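June, dry store, afternoon

Continuing the shelf-life work on opened dry goods. Today was repacking and labelling only, no tasting. Ieva Kuusk wants the table cleared before the Trombridge delivery, so the notes are short in places and will be filled in later.

**Starting point**

Weights carried over from the last entry. The large bin of granular stock was 2560 g gross on the bench scale with the lid on. After decanting into the square jar the bin read 1472 g. Difference is 1088 g, which should all be in the jar. I have not weighed the jar by itself and will do so before the label goes on. Nuwan Liyanage has the tare list. The copy on the shelf door is out of date and still gives the old round containers.

Scale checked against the reference weight before and after. No drift.

**Method, as done**

1. Wipe table, leave to air dry. No cloth fibres near open containers.
2. Decant through the wide funnel, tapping the jar on the folded towel every few scoops.
3. Lid on, invert once, check for leakage at the seal.
4. Bagged goods: leave in original packaging if unopened, date of receipt on masking tape on the back. Opened bags get a clip and go in the Cincombe boxes.
5. Seasoning packets stored upright, away from the snack bags. Gintarė's point from last month about smell transfer stands until somebody tests it.

Step 2 is slower than the old way but leaves less in the funnel neck. The fines stick to the plastic funnel in dry weather. Khoa Tôn suggested the steel one. It is in the wash-up area with a bent rim, so not tried.

**Labelling**

Estela Sosa's scheme is contents, date opened, initials, batch. For packets with no English on the front we transcribe the main printed line as it stands and put the translation underneath in brackets. Last time two packets were logged under the same translated name and it took half a morning to separate them. Transcription first, translation second, both in pencil on the card and in ink on the tape.

Batch number for today is 1189. The previous sheet skips one number — checked with Nuwan, it was voided and not reused.

**Storage positions**

- Jars: second shelf, label outwards, humidity card behind.
- Snack bags: third shelf, standing. Do not stack.
- Seasonings: drawer unit, left side. The Sakalauskas dividers are slightly too short for the taller packets, which lean. Acceptable for now.
- Plelura sachets (desiccant): one per box, replaced when the indicator turns.

The humidity logger in the drawer unit was reading 3 points higher than the one on the shelf. Swapped the two loggers over before lunch to see whether the offset follows the instrument or the location. Read again tomorrow. If it follows the location, the drawer seal wants replacing.

**Table during sorting** 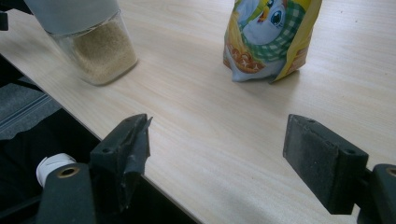 Yellow packet with the red banner, middle group on the upper row transcribed as 香菇鲜 (shiitake, savoury):
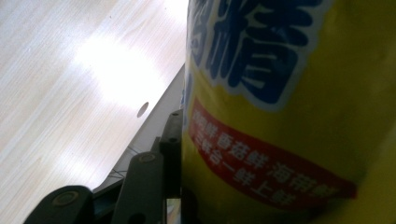

**Query for the sheet**

Should an opened bag be given a new date when it is moved into a clipped box?

Keep the date it was first opened. The move goes in the remarks column with initials, and the shelf-life count carries on from the original date.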